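Handheld grippers: marker cube check, Konness floor area

The two handheld grippers at Drernport went back into use on September 30, 2021, after new marker cubes were fitted. Rok Kos set the cable slack again on both units. The old routing pulled at the connector when the operator reached forward.

Check before each session:

1. Wipe the cube faces with a dry cloth. Replace any cube with a scratched marker.
2. Tighten the four cube screws by hand, then a quarter turn more.
3. Open and close the fingers 100 times. Log any sticking.
4. Put on the back unit and fasten the straps before picking up the grippers.
5. Reach both arms out over the checkered mat. The cables must stay slack at full reach. 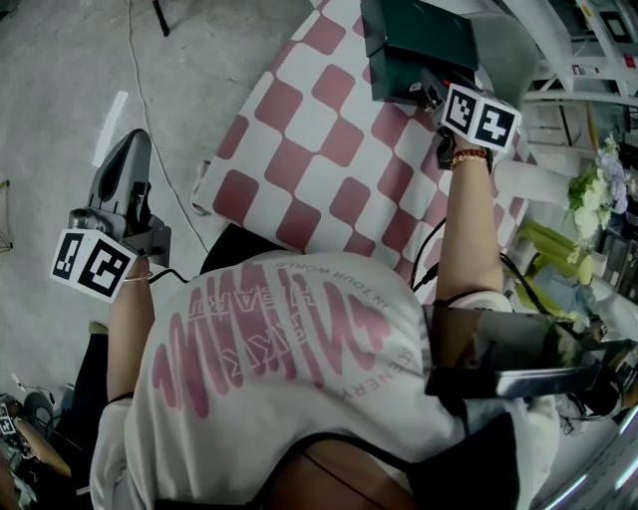

6. Hang the cables in loops of about 62 cm. Spare fingers are in the Vidmar drawer.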